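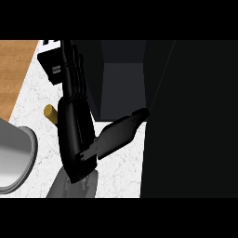

4. Kitchen chores: what to expect and how to set up

4.1 Before you read the steps

Many customers ask us if the Stadness system can already do the work of a kitchen helper. The answer in this release is: a few chores, slowly, and with a person near. Picking up one object from a clear counter is good. Moving a pot by its rim is sometimes good. Washing, cutting and anything with a full pan are not supported, also not in simulation.

Please do every chore in the simulated kitchen first. A hand with jointed fingers and a flat gripper finger behave very differently at a marble counter, and it is cheaper to learn this on the screen.

4.2 Preparing the chore

1. Open the simulated kitchen and load the chore "Clear counter".

2. Choose one target object. Small cylinders are the best start. Leave the pot for later.

3. Set the hand to the open position, with the four fingers straight.

4. Set the distance between the two arms. The default is 18 cm. Do not go under 7 cm until you have finished section 5.

Note: When the palm is between the viewpoint and the target, you see only a part of the target. Turn the view before you confirm the grasp point.

5. Run the chore 200 times with the option "Vary start position" switched on. This takes one night on a normal office computer.

6. Open the report and read the failed runs first. A run where the object was lifted but put down in the wrong place is also counted as failed.

CAUTION: Do not copy the speed value from the simulation to the real arms. Start with the lowest speed and keep one hand at the stop button.

4.3 How good is good enough?

Our tester Vittoria Marchetti made some 1,960 runs of "Clear counter" in June. Her advice is to accept a chore only when you can explain each failure that is left. If you can not explain it, the real kitchen will show it to you again, probably with a glass.

Note: Reports from version Lehner and older do not save the finger angles. Repeat these runs before you compare them with new ones.

For the chore "Move pot", continue with section 5.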